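Section 4. Getting the table ready for a sorting run

Welcome back! If you have made it through Section 3, your arm is bolted down, the gripper opens and closes when you ask it to, and your team has earned a snack (please eat it away from the table). This section takes you through laying out the table for the Hengate sorting challenge. It goes quickly once you have done it a couple of times, so don't worry if your first try eats up most of a club meeting.

You will need the practice items from the Claltitance bin, the open box, and the laptop with Fliketti already running.

1. Wipe the tabletop and let it dry.

2. Set the speed limit in Fliketti to 100. New drivers should stay at this setting until Shu-fen Tsai, our club mentor, signs their card. After that you may go up to 135.

3. Send the arm to its Peng position (our name for the resting pose, after the team that first worked it out) and wait until it stops moving.

4. Put the box within easy reach of the gripper, with its flaps out of the way.

5. Lay out the larger items next. A dustpan should lie flat with the scoop facing up.

6. Add the soft items last. Gloves can be dropped any which way, and a bit of a tangle is good practice for the driver.

Note: Straps love to wander. If one ends up lying over another item, you may leave it there for a practice run, but straighten it before a scored one.

7. Open the wrist camera view and check that you can see both fingers and the items you plan to pick up.

8. Call out "hands clear," wait for everyone to answer, and press Start. The run timer gives you 240 seconds.

Caution: Keep your fingers away from the gripper linkages whenever the power is on, even if the arm looks fast asleep. To move an item partway through, press Stop first.

If the arm misses the same item 3 times, end the run and go back to step 3.
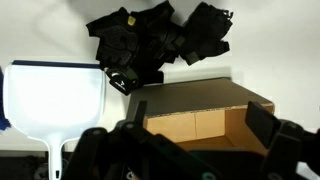
Figure 4. Wrist camera view with dustpan, gloves and open box on the table.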